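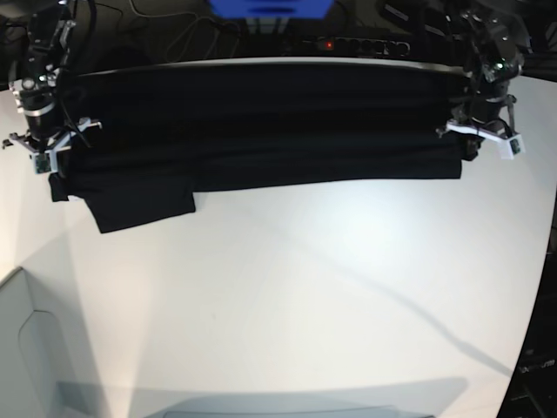

## Belly band or vellum wrap for 200 invites??

**fosholm_papers** · 2017-04-28
Ok help. Wedding in October, bride wants a wrap around each invite plus the RSVP card. I quoted vellum. Now she's asking about paper belly bands, 32 lb text, printed with their initials. Anyone done that many by hand? Guillotine is booked out so I'd be cutting on the little Cliner.

**naravard**
Vellum. Paper bands crack at the fold, esp. if you print dark to the edge. Did 17 for a shower last year and redid most of them.

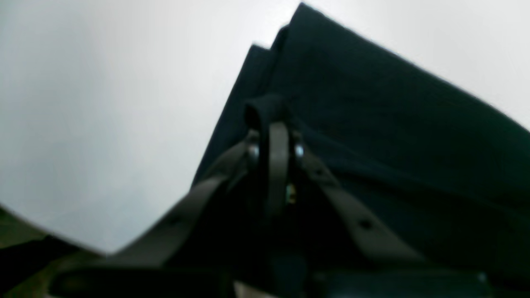
Naravard Stationery Club – Invitations & Favors

**knifeandbone**
Disagree w/ above. They crack if you don't score first. Score, fold, glue dot at the back, done. Vellum shows every fingerprint and the glue shows thru too. Also check your grain direction, short side is usualy wrong.

**fosholm_papers**
Didn't think of grain. Sheets from Căpraru are long grain I think? Will check tonight. Band is 2 inches tall btw.

**naravard**
Scored mine. Still cracked. Toner not ink tho, so maybe that
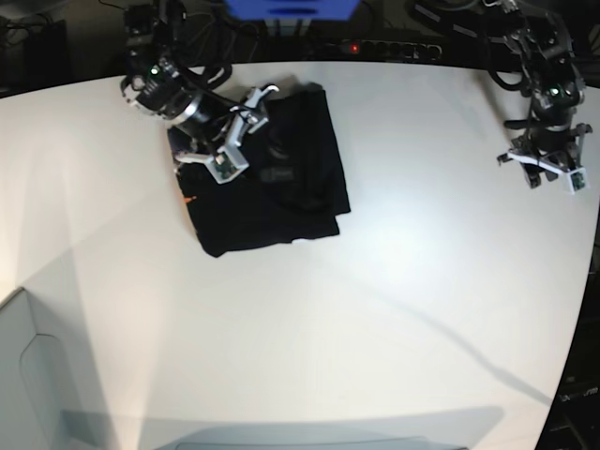

**Brândușa Sandu**
Toner will do it every time, on any stock. Leave the fold areas blank and put the initials on the front only. And make one full set before you quote her, mail it to yourself, see how teh band looks after the post office has had it.

**fosholm_papers**
Blank folds, ok. She wanted a pattern all round but I'll ask. Vellum sample going in the mail too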